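Threads > Workshop kit > Budgets

March
Posted by Noémie Ross

1/ The equipment budget for the Dastholm bench cell is due on Tuesday. Posting my working here in the hope that someone who has bought this sort of kit will tell me where it is wrong. Short version: the arm is the easy line. Everything bolted to it or standing near it is where the money goes.

2/ The job is picking small parts and bits of cord off a bench and putting them in trays. Light payload, short reach. Two arms on the shortlist, one from Trallden and one from Kallton. Both will lift what we need with plenty to spare, so payload is off the scoring sheet.

3/ What is on the sheet: price of a spare gripper, lead time on fingers, length of the cable warranty, and whether the wrist camera can be swapped without sending the whole hand back. Trallden sell the camera as a separate part. Kallton sell it as part of the hand. Over 3 years that changes the order of the two quotes.

4/ Lighting was down as "existing" in the first draft, cost nil. I have taken that out. A wrist camera sees whatever the room throws at it, and a white surface at close range can wipe out most of the picture. Thin dark items hold up well enough against it. Clear plastic gives you highlights and folds and not much of an outline.
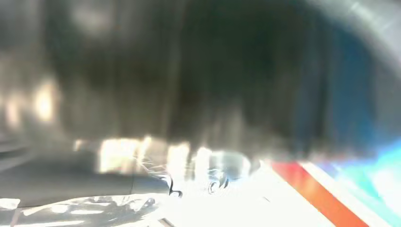
5/ Colton Nguyen replied that I should fix the exposure before buying a single lamp, as most wrist cameras ship on auto and a locked setting costs nothing. He would also put a matt grey sheet under the work and leave the lighting line blank until that had been tried.

6/ Fair, and I have moved it up the list. Exposure lock and a matt sheet go in at week one. The lighting line stays as a provisional sum. If I leave it blank now, I cannot get it back until the next round, and our rounds are slow.

7/ Focus is a separate problem. A fixed lens set for the bench is no use for anything close to the hand, the fingers included. Autofocus at that size hunts. I have asked both suppliers for the near limit in writing. Trallden have answered. Kallton have sent a brochure.

8/ Provisional sum for lighting and surface: £1,082. That covers 2 diffused bar lamps, brackets, a dimmer, the matt sheet and a day of someone's time to set it up. No hood. A hood would get in the way of the elbow on the far trays.

9/ Software. Ayaaba quote by the seat, and we need one seat for the cell and one for whoever is fixing the cell. Their trial allows 100 picks a day, enough to test grip on cord and nowhere near enough to test wear on the fingers. I have budgeted for the paid tier from month two.

10/ Lines people have told me they forgot: spare fingers, a second emergency stop, cable ties and sleeving for the wrist, floor tape, training cover, and carriage on returns. All now in. Insurance sits in a different budget and I am not touching it.

11/ Still open: whether to rent for the first quarter. Rental on the Trallden arm includes the hand but not the camera, so the saving is smaller than it looks. If anyone has rented and then bought the same unit, I would like to know how much of the rent came off the price.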